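Home Workshop Tips | Grippers and Arms | Cameras | Cables | Storage | Contact

June
By Nawal El Idrissi

Trying out hand-held grippers on a table: tips for a fair comparison

These notes are for anyone who has two or more grippers to choose between and a table to try them on. They apply to the hand-held sort with a trigger, and most of them also apply to grippers fixed to a small arm. I have been comparing a pair from Wurkport with an older pair from Dramen, and I have made most of the mistakes listed below.

Set up the table first

Put a plain board over the table top. A matte one is best. Glossy boards throw the ceiling light back into the camera, and the camera then loses the edge of anything pale. Light grey or off-white is fine for most household objects.

Check that the board doesn't slide. Push on it with the flat of your hand from the side you will be working on. If it moves, put a strip of non-slip drawer liner underneath and try again.

Mark the start position of the object with a small pencil cross. Wipe the crosses off between objects, or you will end up starting from the wrong one, as I did for most of a morning.

Keep the height the same for every gripper you try. A table that is 2 cm higher changes the angle of your wrists, and then you are comparing tables.

Choose objects that give trouble

A wooden block tells you very little. Every gripper I have tried can lift a wooden block. Pick things from the kitchen cupboard instead:

- a flat snack packet, sealed
- a folded tea towel
- a teaspoon
- an egg box, closed
- a bottle cap lying with its open side down

The packet is the most useful of these. It has no thick edge to close on, it bends, and the printed film is slippery. Leave it sealed, and use the same packet for every gripper. Packets soften and crease with handling, so swap to a fresh one at the same point in each gripper's run.

Have somewhere for the object to go. A shallow tray with dividers works well, as you can say before you start which compartment you are aiming for. Without a target you will drop the thing anywhere and call it a success.

Picking up a flat packet

1. Lay the packet at a slant to the table edge. Straight on is easier, but things are seldom straight on in real use. Keep the same slant for each gripper.

2. Open both grippers fully before you move in. If you open them on the way, you will knock the packet.

3. Bring one gripper to the left edge and the other to the right. Keep the jaws low, and press inwards gently until the film begins to lift. Close on the raised part. Pressing straight down only flattens the packet further. 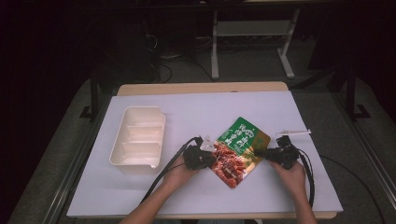
4. Lift slowly and hold still for a slow count of three. A poor jaw pad will often let go during the count.

5. Move to the tray, lower, and open both triggers together. If one side sticks, write that down as well. The Dramen pair tended to hold on to the film after I had let go of the trigger, and I only noticed because I was keeping notes.

6. Put the packet back on its mark and go again. I did 30 lifts with each pair before I trusted the result. Iman Nasr, who shares the workshop, thought 60 was nearer the mark, and for the teaspoon I agree with her.

Cables

Cables cause more failed lifts than jaws do. Leave enough slack that the gripper can reach the far side of the board without a tug on your wrist. Too much slack is also a nuisance – a loop lying on the board will drag across the object as you come back.

Before each run, move both grippers through the whole reach with nothing on the board. If you feel a pull at any point, fix it then. A soft fabric tie near the elbow helps, done up loosely. Don't tape a cable to the jaw end, as it stiffens the trigger.

Cameras

Set the camera once and leave it. Lock the exposure if the software lets you. Bright packets can make an automatic camera darken the whole picture.

Look through the camera with your hands in position as well as without. Your own knuckles may hide the jaws, and this is easy to miss until the end of the day.

Controllers

Write the settings on paper beside the table. The Alaoui controller I use keeps its grip limit as a plain number, and I run it at 2275. At 2336 it held the egg box well but dented the lid. Those numbers suit my unit and my jaw pads only, so find your own by starting low and going up in small steps.

Don't change the grip limit and the jaw pads on the same day. You won't know which one made the difference.

Looking after the pads

Wipe the pads with a damp cloth after anything greasy and let them dry before the next run. Replace them as a pair. I buy mine from Barnley and cut them down with scissors, leaving the edge that meets the table square.

Store the grippers with the jaws open. Left shut, soft pads take a set, and the first few lifts next time will be worse than they should be.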